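Progress note to the Gudum fund – chores and counter work, May

From: Wayne Birkett
To: Bradley Staniforth

Bradley, quick one before the review call. Longer version with the cost sheet comes when the lease on the second unit is sorted. You asked for plain answers to "can it do the job yet", so I've tried to stick to that.

Short answer

Some of it. Slowly. Would not leave it alone in a shop.

Where we are against the plan

Folding (hand towels only) – on track. Flat towels fine, crumpled ones still take two or three grabs. T-shirts dropped for this period, we agreed that in the last call.

Dish rack unloading – behind. Plates ok, mugs ok if the handle faces out. Glasses we stopped after the second breakage. Needs softer fingertips, on order from Wutitz, no ship date yet.

Shelf facing at the Heywood store – not started. Store manager wants to see a full hour without a person stepping in and we can't show that. Fair enough.

Repair counter tidy-up – this is where most of the hours went. Job is simple for a person: phones and cases come over the counter, get put in the right tray, go to the back. 109 runs logged, 80 finished with no help. The other runs mostly failed on the pick. Thin flat things on a flat table are the worst case for a two-finger grip, the fingers want an edge to get under. Shiny faces also throw off the depth reading. We are trying a slide-then-pinch move and it helps, but adds time.

Speed

Counter staff at Heywood do one item in a couple of seconds. We are at up to 15 seconds on a good run, longer if it retries. Certhorpe people said the same about their own setup so I don't think it's just us. For overnight sorting the speed might not matter. For a counter with a line of customers it does.

Two arms or one

You asked if we could save money with one. For the tray work, maybe. For towels no. With the tray in the middle each arm can take its own side and nothing has to reach across, so teh paths stay short and they don't bump. I'd keep both until the fall at least. Setup for the counter task is plain, white table, a shallow tray and an item either side of it: 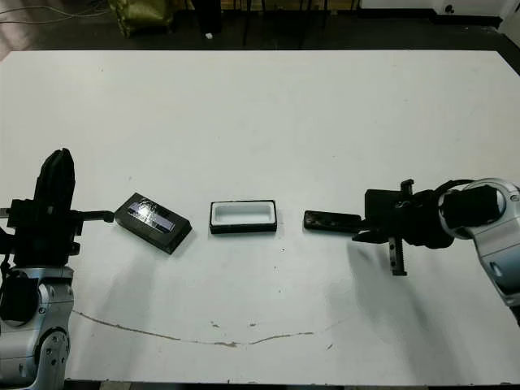

Money

Spent 900 on spare finger pads and cables, more than I'd put down. Rest is in line. No ask for extra this period. Might need one if the Wutitz tips turn out to be sold only by the set.

Problems

– Lighting. Afternoon glare on phone screens, bad from 3 pm on. Blinds are up now, no retest done.
– Operator time. Still need one person standing by for every run. That's the real cost and it hasnt moved.
– Labels. Half the April logs say "case" when they mean "phone". Being fixed by hand.

Next

Retest the slide move with mixed items. Glasses again once the tips come. Ask Heywood if a shorter trial after closing would do for them – I think they'd say yes to 20 minutes.

Need from you: ok on keeping both arms, and a name at Gudum for the insurance question.

Wayne

3 comments | 15 shares

Related items
Towel folding, what we dropped and why
Notes from the Certhorpe visit
Dish rack trial, first results
Heywood store: what the staff asked for

Contact | Copyright Gudum fund project pages | Back to top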